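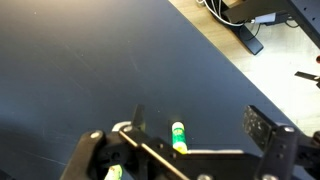
A glue stick on a dark blue tabletop.

The Case for the Shared Table

Among the small economies which an office may make, few are proposed so readily as the removal of ordinary stationery from common areas. The argument is familiar. Most correspondence is now electronic, few documents are assembled by hand, and a glue stick left on a table is apt to be regarded as clutter. It is the contention of this essay that the argument is mistaken, and that a modest stock of paper, scissors and adhesive should remain within reach of everyone who works in a building.

The glue stick is an undemanding object. It requires no power, no password and no training. It stands on its own base and takes up less room than a cup. When a label must be fixed to a folder, or a receipt to a claim form, it does the work in a moment and leaves the sheet flat enough to be filed. Staples catch on one another in a full drawer, and adhesive tape yellows over the years. Those who keep paper records for any length of time have good cause to prefer glue.

At Haslam, where the writer was for some years responsible for office services, all stationery was withdrawn to a locked cupboard on the second floor. Staff were asked to submit a request and to allow 45 minutes for its collection. The intention was to reduce waste. In practice, departments began to buy their own supplies, and the same items were soon being paid for by four separate budgets. When the cupboard was eventually opened for review, it was found to contain three unopened cartons of glue sticks which had hardened past use. The arrangement was brought to an end that August.

The lesson drawn at the time concerned purchasing. A broader one may be suggested. Objects kept on a shared table are seen, and objects that are seen are used, replaced and put back. A dried-out stick in a cupboard may lie undiscovered for years. On a table it will be noticed by the first person who takes off the cap.

It must be conceded that a shared table can be badly kept. Cups are left beside papers, caps are mislaid, and items borrowed for an afternoon do not return. A surface used by everyone is liable to be cleaned by no one in particular. These are questions of housekeeping, and they can be met by ordinary means: a wipe-down at the close of the day, and a clear understanding that the table is not a place for storage. Drinks present the greater difficulty. A mug may reasonably stand on a working table, provided that it is kept well apart from anything which would suffer from a spill.

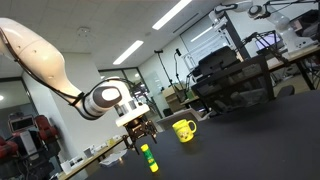 Pauline Crabtree has written to object that this last allowance is too generous. In her view a mug and a sheet of freshly pasted paper should never share a surface, whatever the distance between them, and she would sooner see a separate shelf set aside for drinks. She adds that she has lost two sets of mounted drawings to tea and does not intend to lose another.

The objection deserves respect, and where there is space for a shelf it should certainly be provided. Many rooms have no such space. In those rooms a rule forbidding drinks altogether tends to be ignored within a short time, and a rule that is ignored brings the more useful ones into disrepute. It is preferable to ask for care and to expect it.

There remains the matter of cost. A glue stick is among the cheapest articles an office will buy, and the sums at stake are slight when set against the time of those who must go in search of one. Managers who wish to save money on stationery would do better to look at printing, where the expense is greater and the habits more wasteful. The table by the window, with its few plain tools, should be left as it is.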